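Review: the Larkex hand-held gripper kit for collecting manipulation demonstrations
Reviewed for the Gambridge equipment pages by Tiina Salminen and Ayman Hajji

The Larkex kit is intended for groups that wish to teach a robot arm by example without having the arm present. An operator carries out the task with a hand-held gripper, and the wrist-view recordings are later used to train a policy. We assessed the kit over 14 sessions in March, using two everyday tasks: handling a bag on a table and placing boxes in a desk organiser.

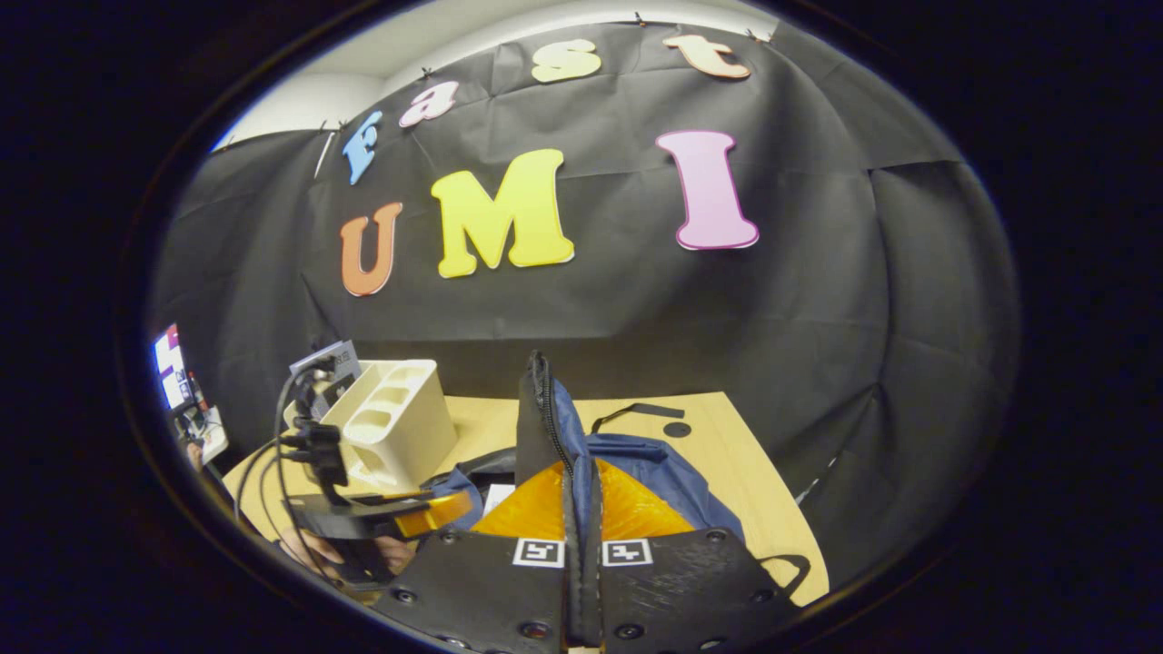

Bag task, wrist view. A second hand-held gripper is visible at left.

Set-up took 17 minutes on first use and 8 thereafter. The wide lens is the kit's main strength. It keeps both fingers, their square markers and most of the work area in view, and finger opening can be read from the markers without a separate sensor. Straps and other thin, dark items remain difficult — policies trained on the bag task often closed beside the strap.
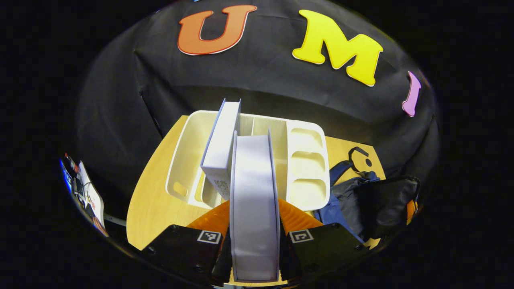
Box task, with one box held upright between the fingers.

Results on the box task were better. Training on 1,850 demonstrations gave a policy that transferred to our Sellotov arm with no change to the fingers, although tall boxes were sometimes released at a slant. The Younis kit, reviewed previously, is lighter in the hand but has a narrower view.

The printed manual is thin on calibration and should be revised. We recommend the kit for table-top work with rigid objects. Groups working mainly with cloth or straps should request a trial first.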